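4.3 Setting up a service on Sornari

Sornari holds the covers, stations and prep lists for one service at a time. Set up the service before the first ticket prints. Changes made once the service is open are logged against the user who made them.

Before you start, check that the kitchen printer is switched on and that the pass screen shows the Jiltia logo in the top corner.

1. On the pass screen, press Menu, then Services, then New.
2. Enter the service name. Use the same form each time (for example, November Tasting Late).
3. Enter the opening time and the last order time. Last orders must be later than opening, or the Save button stays grey.
4. Press Stations. Two stations, Larder and Pastry, are present by default and cannot be deleted.
5. Add further stations as needed. A station name can be up to 20 letters long.
6. Assign each dish to a station. A dish with no station prints at the pass only.

Note: Stagiaires should be given a Trainee login. A Trainee can mark a prep item as done but cannot change a portion count.
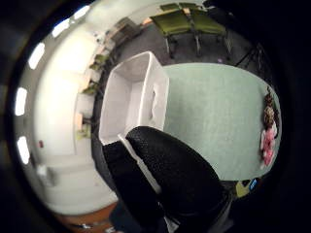
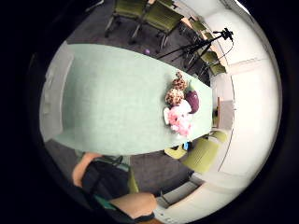

Pale green tabletop, both views.

7. Press Prep List, then Build. The list is worked out from the booked covers and the portion weights in the recipe file.
8. Check the weights of any batch recipe. Weights are in grams and are not rounded: a brioche batch entered as 570 will print as 570.
9. Press Save, then Open Service.

Caution: Do not switch off the pass screen while Build is running. The recipe file may be left locked. If this happens, see code 453 in section 9.

Allergen marks are copied from the recipe file when the list is built. If a recipe is edited later, build the list again and throw away the old printout.

Sites moving from Gazi must import their recipes before step 6. The import tool does not carry over station names.

Section checked by Etelka Balogh and Rhun Jenkins, Cedholm support desk.

4.4 Closing a service

1. Clear all open tickets.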